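How to Wash a Fabric Pencil Case and Get the Zipper Running Smoothly Again

Posted 21 Apr 2023 by Noeline Ruawai

Pencil cases pick up graphite dust, eraser crumbs and the occasional burst pen. Most soft fabric ones can be washed by hand in the sink. Check the label first. If it says spot clean only, use a damp cloth and skip the soaking step.

What you need

A bowl or clean sink
Mild liquid dish soap
An old toothbrush
A dry towel
A plain white candle or a regular graphite pencil

Step 1. Empty the case

Open the zipper all the way and take everything out. Turn the case inside out over a trash can and shake it. Push the corners out with a finger, as pencil shavings pack in there. A vacuum hose held near the seams will get the rest.

Step 2. Treat the marks

Graphite comes off better dry, so rub it with a clean eraser before any water touches it. For ballpoint ink, dab with rubbing alcohol on a cotton swab and blot with a paper towel. Do a test on an inside seam. Gray fabric hides pencil marks well but some dyes will lift.

Step 3. Wash

Fill the bowl with lukewarm water and add 4 drops of soap. More than that takes a long time to rinse out. Leave the case in for ten minutes, then brush the lining and the outside with the toothbrush. Brush along the zipper teeth on both sides – most of the grit that makes a zipper stick is sitting right there.

Rinse until the water runs clear. Press the case flat in the towel. Do not wring it, or the zipper tape can dry wavy.

Step 4. Dry and reshape

Turn it right side out, stuff it loosely with a dry washcloth and leave it somewhere airy overnight. Keep it off the radiator. Once it is dry, take out the cloth, close the zipper and smooth the sides with your hands. 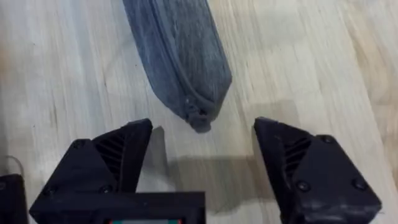 A gray fabric pouch with the zipper pull down at the rounded end.

Step 5. Wax the zipper

Run the edge of the candle up and down the closed teeth, then open the zipper and do the inside edges. Work the pull back and forth a few times and wipe off any loose wax. A pencil point does the same job, but on a light-colored case it can leave marks – use the candle for those.

If the zipper still catches near the end, look for a loose thread from the lining. Snip it close with small scissors. Don't pull it, as that can open the seam.

Wash the pens and rulers before they go back in.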